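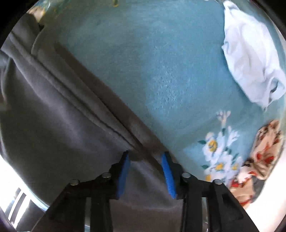 Brenda Blackburn did not believe in the method. Derek had read it in a Prirnier leaflet: start with the hem, the leaflet said, and the rest of the garment will follow. She had folded clothes for most of her life and no garment had ever followed anything.

"It's a gray fleece," she said. "It's going in a drawer. Who's going to inspect it?"

"It saves space," said Derek. "Up to 20 percent."

"Of what?"

He checked the leaflet, both sides. It didn't say.

She sat on the end of the bed, on the teal blanket, and let him get on with it. He smoothed the front. He turned up the bottom edge, lost it, and found it again. The fleece had been her brother's, and Derek wanted it put away nicely before August – that was how he'd said it, nicely – as if Berwyn would come back and grade the drawers.

"There," he said.

It looked like a fleece somebody had folded. Brenda picked it up by the collar and shook it out.

"Do it again," she said. "I wasn't watching the first part."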